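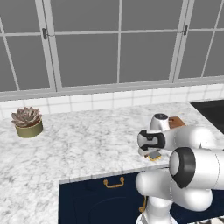 Sim kitchen, sponge task, arm over the counter

Club log > Mislow team > Diary

Last updated 05/09/2024

Got to the lab before the others and had the sim open by the time Kojo came in. Today was meant to be all sponge. The task sheet says the arm has to pick up the sponge from the marble and put it down on the left part of the counter without touching the plant. It doesn't say how close to the plant you can get, so I wrote to Lucienne Poulain, who does the rules for the Vostance round. No answer yet.

Kojo's grasp code from last week still works on the block task. On the sponge it does badly. The sponge is so flat that the fingers need to come down nearly to the marble, and our safety margin stops them short. We ran it 16 times with the old margin and got nothing. Then Kojo cut the margin in half and we got it on the second try, lost it on the lift, and after that it went fine for a while. Final count for the day was 13 good picks out of 14 with the new setting. The one miss was when the sponge started turned at an angle. I want to fix that before we touch anything else.

The other trouble is the small white appliance at the back. The gripper comes down right in front of it, and if the path planner picks the elbow-high route the wrist swings back and clips it. Calum wanted to move the start pose. I said we can't, the start pose is in the rules. We argued about it for a bit and then read the rules again and it's allowed as long as the base stays where it is. So he was right. He's going to write up a new start pose tonight.

Niall McIver came by after lunch and watched a few runs. He asked why we weren't using the wrist camera for the sponge, since the yellow side is easy to pick out from white marble. But the yellow is the bottom layer and the top is grey, and the marble has grey in it too, so from above it's not so easy. He said to try it from a lower angle. I put it on the list.

Things for tomorrow:
- sponge at an angle
- Calum's start pose, test with the appliance and the cutting board both in place
- ask Mr. Bühler for more time on the good machine, we are down to 200 minutes for the month
- rename the files, there are two called kilel_final

Kilel is what we named the entry. Thaddäus Bühler signed the form for it back in June so it's too late to change it, even though Calum still complains.

I also spent too long on the drop. The arm lets go a little high and the sponge bounces and ends up on its side. Lowered the release point and slowed the open. Better, but it adds time, and the Gerlach team was fast last year. Didn't get to the timing part at all.

Left late. Forgot my charger in the lab again.

Contact the Mislow team | Back to top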